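A Rug Repairer in Brelldale on Wool, Moths and Knowing When to Stop

7/6/23

Selamawit Workneh keeps her workshop on the second floor of the old Farken building in Brelldale, above a shop that sells lamps. There is a freight elevator, and it works most of the time. On the days it doesn't, her customers carry their rugs up the back stairs, and she goes down to take the other end.

She has been repairing rugs for 12 years. Before that she did alterations for a dry cleaner, mostly hems and zippers, and she says the change was less of a jump than people think.

"It's a needle and thread," she said. "The thread is thicker and the needle is bigger. What took me a long time was learning to look at the back first. With a pair of pants you look at the front, because that's what the customer looks at. With a rug, everything you need to know is on the back."

She learned from a man named Mac an tSaoi, who had the workshop before her and left her most of his tools. He would not let her touch a knotted rug for the first year. She washed fringe, sorted wool by color and sewed new edges onto machine-made runners. She was paid by the hour and didn't mind.

"He didn't explain much," she said. "He would hand me something and come back after lunch. If it was wrong he cut it out and handed it to me again. I don't teach that way, but I can't say it didn't work."

Most of what comes in now is edge work. The long sides of a rug take more wear than people expect, from vacuum cleaners and from chairs being pushed over them. Once the outside cord breaks, the knots next to it start to go. A small break can be fixed in an afternoon. If it is left for a few years, she may have to rebuild several inches of foundation before she can start on the pile.

Moths are the next most common problem. She sees them in rugs that have been under a bed or a heavy couch for a long time, where it is dark and nothing moves. She tells people to lift the corners twice a year and vacuum underneath, and to do it again in October before they turn the heat on.

"People come in very upset about moths, like it says something about their house," she said. "It's wool. They eat wool. I've had them in here."
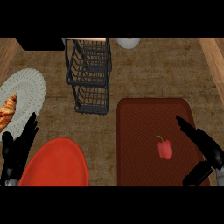

She is less worried about stains. Coffee and wine can usually be dealt with if the owner hasn't already tried to deal with them. The worst cases she gets are from carpet cleaner sold in spray cans, which can leave a pale patch, and from people who scrub. Scrubbing untwists the yarn, and there is no way to twist it back.

Her advice is a clean white towel, cold water and patience. Press down, lift, move to a dry part of the towel and do it again. She also tells people to test the colors with a damp cloth in one corner, especially the reds.

Pets are a different matter. "If a dog has used the same spot for two years, I can wash it and you will still have a spot," she said. "I tell them that on the phone so they don't make the drive."

The question she is asked most is whether a rug is worth repairing. She doesn't appraise, and she sends people elsewhere if they want a number for insurance. What she will do is tell them what the job costs and let them think about it. The largest bill she has written was $3,677, for a room-size rug that had been folded in a damp garage. A more ordinary one, for both ends and part of a side, came to $558 last month.

"Sometimes the repair is more than the rug would sell for," she said. "I say so. About half of them want it done anyway - it was their mother's, or they bought it when they got married. That's their business. I just don't want them finding out later."

She turns down some work. She won't cut a rug to fit a room, though she used to, and she won't paint worn areas with dye to make them look full. Both are common in the trade and she doesn't criticize people who do them. She had one customer who came back three times asking her to take a foot off the end of a hall runner, and in the end he had somebody else do it.

The wool comes from Cludau, a small mill that dyes to order. It takes 10 weeks from the time she mails in a sample, and the match is never perfect under every light. She checks it by the window in the morning and again under a lamp at night. If it looks right in both, she uses it.

She works alone, with the radio on. A second bench by the door belonged to Mac an tSaoi, and for now she uses it for wrapping. She would like to take on a student but hasn't found one who wanted to stay past the first few months.

"They want to do the flowers," she said. "I understand that. But there's a lot of plain field in a rug, and somebody has to sit there and do it."

The workshop is open by appointment. She asks that people vacuum the rug on both sides before they bring it in, and that they roll it and not fold it.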